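Sovthorpe Military Vehicle Photo Archive: Frequently Asked Questions

Last reviewed in May

What does the archive hold?

Photographs of military vehicles on the road, at parades, at rehearsals and in storage yards. Most show wheeled transport: cargo trucks, fuel bowsers, recovery vehicles, ambulances and light utility types. Tracked vehicles are included when they appear on a trailer or in a mixed column. Aircraft and ships are outside our scope.

How are pictures filed?

By vehicle type first, then by chassis maker, then by event. A radio truck built on a standard cargo chassis is filed under the chassis, with the radio fit given as a second term. Searching for the radio equipment alone will still find it. Searching for the unit that operated it often will not, as unit names are entered only when a tactical sign or a printed order of march confirms them.

What is the difference between a rehearsal picture and a parade picture?

The date and the order of march. Vehicles at a night rehearsal may run without pennants, with headlight covers fitted, or in a different sequence from the final column. Spare vehicles also take part and are withdrawn later. Captions must state which event is shown. If the contributor does not know, the entry reads "event not confirmed".

Can I submit my own pictures?

Yes. Files should be at least 300 dpi at the intended print size. Send the original file with its date and time data intact. Do not sharpen, crop or mask registration plates before sending; we mask plates where local law requires it. The limit is 10 files per submission. Larger sets should be arranged in advance by email.

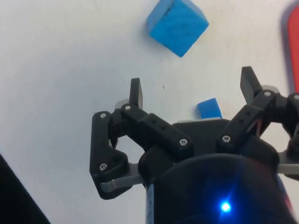
Dwayne Tillman writes that the limit is too low for column photography, where one passing column can easily fill a memory card, and asks that consecutive shots of the same column be counted as a single item. Consecutive shots may now be sent as one item if the set is numbered in order of passing and covers one column at one location. A second viewpoint is a second item.

How do you identify a vehicle?

From fixed features. Wheelbase, axle spacing, door hinge position, fuel tank shape and exhaust routing are checked before paint or markings. Camouflage is a weak guide, as vehicles are repainted between owners. Two editors must agree on the type before it is entered. Where they disagree, both readings are recorded with the reasons.

What does the suffix after a type name mean?

P means prototype or trials vehicle. R means rebuilt on a later chassis. X means the body has been replaced and the original role is uncertain. No suffix means a standard production vehicle. The suffixes are ours and do not match any army's own designations, so please do not quote them as official.

Why was my caption changed?

Usually for one of these reasons:
The type name was a nickname.
The location was given as a city without a street or site.
The caption gave a crew rank or unit with no source.
The caption described the purpose of the movement.

We record what passed, where and when. Statements about why a column was moving are removed unless an official notice is attached.

What is the Lostska list?

A printed register of preserved army trucks compiled by Vlastimil Sýkora and supplied to us as 285 typed sheets. It gives chassis numbers, engine changes and known rebuild dates. The scans are searchable by chassis number only. Several sheets are faint, and the digits 3 and 8 should be checked against the scan before use.

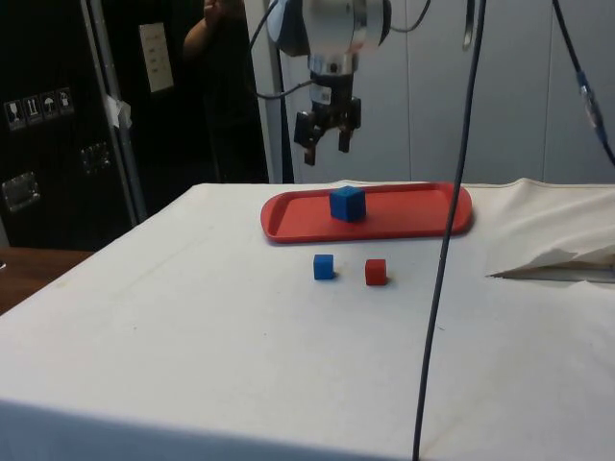 Gripper above a table covered with a white cloth.

Are the Bragança negatives available?

In part. The strips showing towed artillery and gun tractors have been scanned. The strips showing engineer vehicles are waiting for cleaning and cannot be requested. Frame numbers follow the edge numbers on the film, so gaps in the sequence do not mean that a picture has been withheld.

What is Pirico?

The catalog software. Guest users can search and view. Registered users can also save lists and propose corrections. A correction needs an entry number, the field to be changed and a source. "I served on these" is accepted as a pointer and passed to an editor, but it is not entered as a source by itself.

Can I use a picture in a book or model kit?

Apply in writing with the entry number, print run and final size. Permission covers one edition in one language. Rights to contributor pictures stay with the contributor, and we forward the request. Replies are sent by email.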